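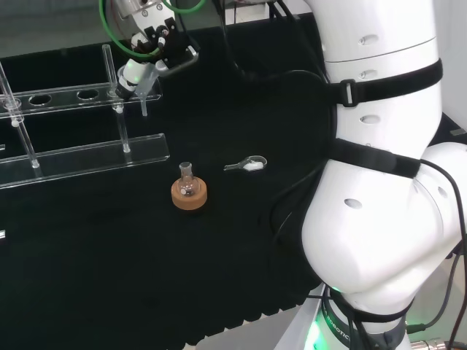
Software / Desktop Utilities

Illmont 2 adds offline unit tables and a command-line mode

Oct 10, 2024

Hernel has released version 2 of Illmont, its unit and currency converter for Windows. The update moves all fixed conversion tables onto the local disk, adds a command-line mode, and changes how the program rounds results. It is a free update for anyone with a license for the previous version.

The earlier release sent a request to Hernel's server for every conversion, including ones that never change, such as inches to centimeters. On a slow connection the result field could stay blank for several seconds. In the new version, length, area, volume, mass, temperature, pressure, energy and data size are calculated on the computer itself. Only currency rates still come from the server. They are refreshed once every 24 hours while the program is open, and the time of the last refresh is shown next to the result.

The built-in tables now cover 133 units, up from 71. Most of the new entries are cooking measures, shoe sizes and older surveying units. US and imperial gallons, pints and fluid ounces are listed separately, and the program no longer guesses which one is meant from the Windows region setting. Users who type "gal" with no prefix are asked to choose once, and the choice is saved to the profile.

The command-line mode is installed as a separate file, illc.exe, in the program folder. It takes a value, a source unit and a target unit, and writes the result as plain text. An optional switch sets the number of decimal places. A second switch leaves out the unit name so the output can be passed to a script or pasted into a spreadsheet. Currency conversion works from the command line only if the main program has fetched rates at least once. If no stored rates are found, the command returns an error code and no value.

Rounding has also changed. The old version cut results off after four decimal places, so converting a value to another unit and back did not always give the starting number. Illmont now keeps full precision internally and rounds only what it displays. "The stored value and the displayed value are handled separately now," said Saadet Gökçe, who maintains the conversion code at Hernel. "If you copy a result, you get what is on the screen. If you chain conversions, you get the stored one." A setting under Options, Results restores the old four-place display for users who need to match earlier worksheets.

Custom units saved in the previous version are imported the first time the new one starts. Custom units that refer to other custom units have to be entered again by hand. The release notes list this as a known problem, along with a display fault in the history pane when Windows text scaling is set above the default. Hernel says both will be fixed in a maintenance update planned for February.

The keyboard shortcut for opening the converter from any window is unchanged, but it can now be reassigned. The tray icon can be turned off. The portable edition, which runs from a USB drive, is still on the old version, and no date has been given for it.

Illmont 2 runs on Windows 10 and Windows 11, 64-bit only. Users on 32-bit systems can stay on the previous version, which will keep receiving currency rates through February. The installer is available from Hernel's download page, and the existing license key is accepted during setup.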